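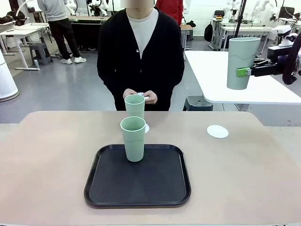
Jin-sol Kang would like it known that the cups are the easy part. Getting a robot arm to close on a plastic cup is old news, she tells me before I've even found somewhere to put my bag. Teaching it how a person sets a tray for a guest, with the doilies and the cups and the small decisions in between, is what keeps her in the building past 8 in the evening.

Kang runs the demonstration work at Ondska, where a small team spends its days showing robots how to do table service. Nothing is programmed in the way I'd pictured it. Somebody performs the task by driving the arm from a control station, over and over, and the recordings become the lessons.

"People imagine me typing in coordinates," she says. "I did that years ago at another job, and it was miserable! You'd move the table a little and everything you'd written was useless. Now I just do the thing. I do it badly, I do it again, I do it a bit better, and all of that goes in."

The badly part surprised me, and I asked her about it. Do they really keep the poor attempts?

"Some of them, yes. If I come in too low and touch the rim, then back off and fix it, that's gold. A robot that has only seen perfect runs doesn't know what to do the first time it's off by a finger's width. We throw out the ones where I dropped the cup and said something rude."

There are two ways of teaching here. In the first, which the team calls hand-guiding, you take hold of the arm itself and walk it through the motion. In the second, you sit at the remote station and steer. Kang likes hand-guiding for a first try at something new (you feel straight away when a wrist angle is silly, she says, and your own shoulder tells you) but most of the real recording is done remotely, so that the teacher's hands stay out of the robot's view.

Beverley Sedgwick came to the team from hotel banqueting, and she is the reason the tasks look the way they do. She spent 13 years laying tables before she ever touched a controller, and she has opinions on doilies that I could have listened to all afternoon.

"A doily is a horrible thing to pick up," Sedgwick says, delighted. "It lies flat, it's thin, it's full of holes, and it wants to come up two at a time. I can do it without looking. Then I sat down at the station and I couldn't do it at all, not for the whole morning. I had to work out what my fingers had been up to all those years."

What they'd been up to was a small sideways push before the pinch, enough to raise an edge. Once she'd noticed it, she could steer the gripper to do the same, and her success rate at the station went up sharply. Kang still talks about that morning. She had been ready to order a different set of finger pads.

The current project, Prinby, asks for 400 good demonstrations of the tray task. A strong operator gets through 20 in a session before the concentration goes. After that you start rushing, Sedgwick says, and the rushing gets learned too. She can spot a late-session recording just from the way the arm comes off the cup.

They vary everything they can: where the tray sits, which way round it goes, whether the doilies start near the tray or out on their own, whether a cup is set down or handed over. Sometimes a person works at the same table while the robot is being driven, so that it gets used to hands coming and going. Kang thinks this matters more than any other change they made this year.

"A café isn't a quiet place. Somebody reaches across. Somebody picks up the very cup you were heading for. If I'm driving, I wait, or I go for another one, and I don't even think about it. I want that waiting in the data."

I had a turn at the station myself, on an older practice rig they call Bramwell. It is much harder than it looks and also enormous fun. My first cup went over. So did the second. The trick, Sedgwick told me, leaning over my shoulder, is to stop watching the gripper and watch the place where you want the cup to end up, the way you would carrying a full one across a room. My third attempt landed upright, a long way from where I'd meant it, and I was absurdly proud.

"That one would've gone in," Kang said. I think she was being kind.

In November the pair start on a new set of tasks for Gastov, with saucers and spoons. Sedgwick has already been practicing with the spoons at home, slowly, with two fingers.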